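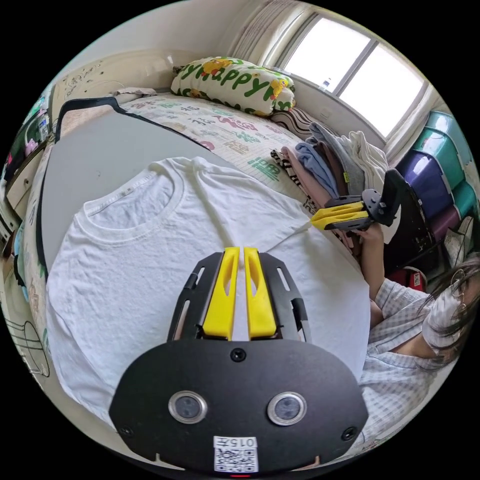 3 min read

Okay, settling in with a cup of tea because I promised several of you I'd write up the Kekamel open day at Gusside, and I've been putting it off since I got home. It'll be a long one, sorry! Mute me if laundry isn't your thing.

I'd gone expecting the usual sort of robot show. A big shiny arm behind a rope, some music, a man with a headset microphone telling us about the future. We did get some of that downstairs (the arm was stacking boxes, and very nicely too) but what I want to tell you about is the T-shirt folding, which had me hooked for most of the afternoon.

The way they teach the thing to fold is by having a person do the folding first, with a gripper in each hand. Same kind of yellow fingers the robot will have. So you're not touching the shirt at all, you're squeezing and lifting and tucking with these two chunky black tools, and everything you do gets recorded for the robot to learn from.

And they do it in a proper bedroom! Pillows, books, drawers, clothes in a pile, a sheet covered in colourful characters. I asked Ute Meinecke about that and she was lovely, she talked to me for ages. She said homes are full of stuff and full of colour, and if you only ever practise in a bare white room the robot gets a nasty surprise the first time it meets somebody's quilt.

The shirt goes flat on a grey board to begin with, neckline at one end, and then it's sleeve in, other sleeve in, and so on from there. My mum did it in that order and so do I, so I felt quite smug standing there.

Ute told us they had 2570 folds recorded and want 4000 by August. Four thousand T-shirts! I have trouble facing the one basket on a Sunday night. She says people take turns and stop when their wrists get tired, and that your first hour is pretty dreadful no matter how handy you are.

I can vouch for the dreadful part, because they let visitors have a go in groups of 8 in the side room. The grippers are heavier than you'd think and you can't feel the cloth, that's what threw me. With fingers you know straight away when you've picked up two layers instead of one. With these I only found out when the whole front of the shirt came up with the sleeve.

Second try was better. Third try I would've been happy to put in a drawer, as long as it was my own drawer and the door was shut -- and the young fellow beside me had a lovely square one by then, so I did what any grown woman would do and asked him for tips. Go slower, he said, and pinch closer to the edge. He was right, drat him.

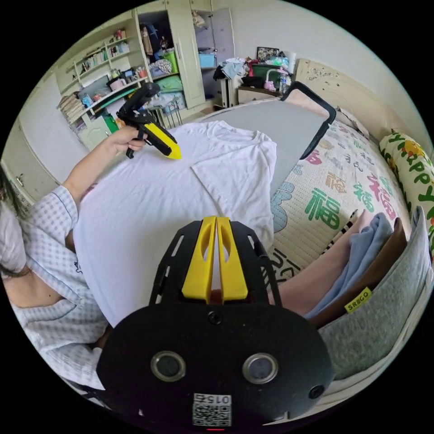 Wycliffe Kinyua replied: Did you get to see the robot fold one by itself, or was it all people doing the folding? I'd have wanted to see that bit before I drove all the way out there.

Fair question, Wycliffe! Yes, at the end of the day, downstairs. It did one shirt quite neatly and then on the next it got hold of the hem, let go, got hold of it again, and had a long think. The staff left it to sort itself out, which I liked. It finished in the end with one sleeve poking out. Everybody clapped anyway.

I asked whether it could manage a fitted sheet and Ute laughed so hard she had to put her coffee down. So that's a no for now. Towels are next on their list, then trousers, and they're hoping to have a towel demo ready for the next open day.

Practical bits for anyone thinking of going. Entry's free, but book your spot for the hands-on session because it fills up early. Parking is behind the Mahrous building and it's a 10 minute walk from there, uphill on the way in. Wear sleeves you can push up. The café had run out of everything except cheese scones by two o'clock, though they were very good cheese scones.

A few of you asked about Dellora, who were meant to be there with their window cleaner. They'd pulled out the week before and there was only a table with leaflets. I've kept one for whoever wanted it, message me and I'll pop it in the post.

Right, tea's cold and there's a load in the dryer. I'll be folding that the old way.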